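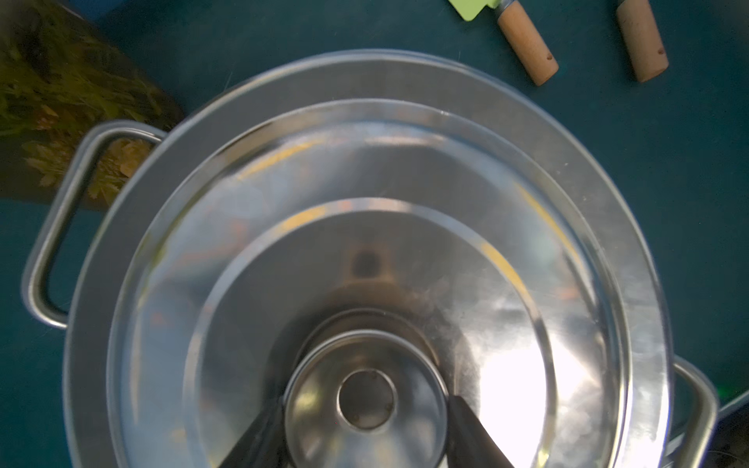 Marianna Mazurek
Home and Shopping Editor, Jasdale

If your local retail park is getting a new food store, congratulations! I love a new supermarket. We had one open at Bergate in May, in the old carpet warehouse, and I've been through every aisle more often than I'd like to admit. After a few months of getting it wrong (three melted tubs of ice cream, one lost trolley coin) I've collected the tips that have made the weekly shop so much easier.

Go for a wander first
Leave the list at home for your first visit. New stores put things in odd spots, and ours has the flour next to the pet food. Jot down the aisle numbers as you go, then write your next list in the same order as the shelves. It took 41 minutes to do a full shop the first week and I'm now well under that, even with a chat at the deli.

Read the little numbers on the shelf
Unit prices are your best friend. The big bag of rice isn't always cheaper per kilo, and opening specials are often on the middle size. Take your glasses!

Park near the trolley bay, not the door
You'll walk a bit further going in, but you won't be doing a lap of the car park with an empty trolley afterwards. At Bergate the bay by the Petersen hardware end nearly always has spaces, even on a Saturday.

Pack a cold bag inside a cold bag
Frozen things go in the inner one, milk and meat in the outer one. Put both in the footwell, where it's shadier than the boot in summer.

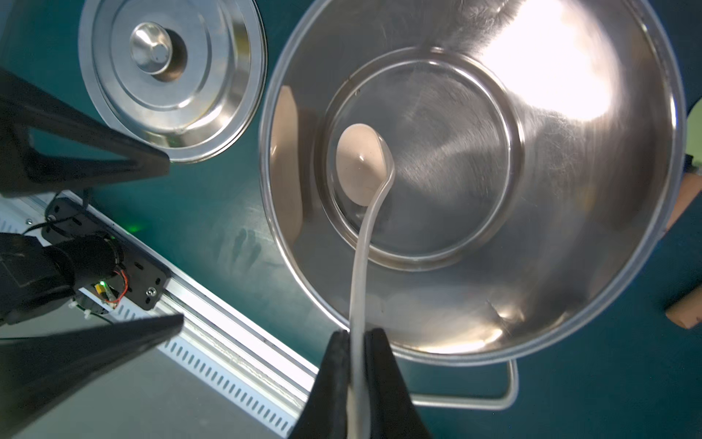
Clear the fridge before you go
Ten minutes, the night before. Anything that needs using gets moved to the top shelf at the front, and the sad carrots go into soup. I also wipe the shelves while they're half bare, as it's much easier than shifting everything around later.

Keep the docket for a week
Stick it on the fridge with a magnet. If a special didn't scan properly you'll have it handy, and you can cross off what got eaten. I found we were buying yoghurt nobody liked, in every flavour.

Shop late in the day for bread
Our bakery section marks down after seven. Slice it, freeze it flat with baking paper between the slices, and it's toast all week for 93 cents. Rolls freeze beautifully too, and I keep a bag of them for school lunches.

Next time I'm having a go at the Umari bulk bins, jars and all!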